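Moving average on a shared spreadsheet slows to a crawl past 972 rows

Posted in Spreadsheets by Juwita Mandagi

I keep a log of hourly humidity readings for a storage room, one row per reading. Column D holds a 60-row moving average built with OFFSET. Up to last Friday it recalculated without delay. It now has 972 rows and every edit anywhere in the file locks it for several seconds. Same behavior on a second computer. I have already removed conditional formatting.

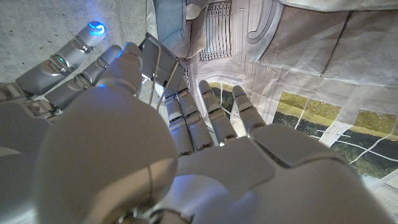

Riku Ebihara
Is column D the only place OFFSET is used? Check the chart ranges and any named ranges too. Also what does the status bar show while it is locked?

Juwita Mandagi
Column D and 2 named ranges. Status bar says it is calculating.

Facundo Cabral
OFFSET is volatile. It recalculates on every edit, whether or not its inputs changed, and so does everything that depends on it. Replace it with a plain relative range. In D61 enter =AVERAGE(C2:C61) and fill down. Leave D2 through D60 blank — a partial window is not comparable with a full one. 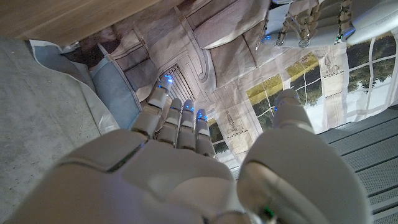
For the named ranges, use INDEX in place of OFFSET: =Log!$C$2:INDEX(Log!$C:$C,COUNTA(Log!$C:$C)). This assumes a header in C1 and no gaps in the column. If there are gaps, COUNTA comes up short and the last readings drop out.

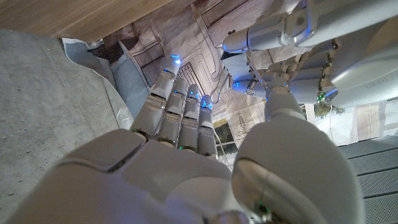
Laurinda Arruda
July, 2 replies

Just set calculation to manual and press F9 when you need it. Works for me. You do have to remember it's off.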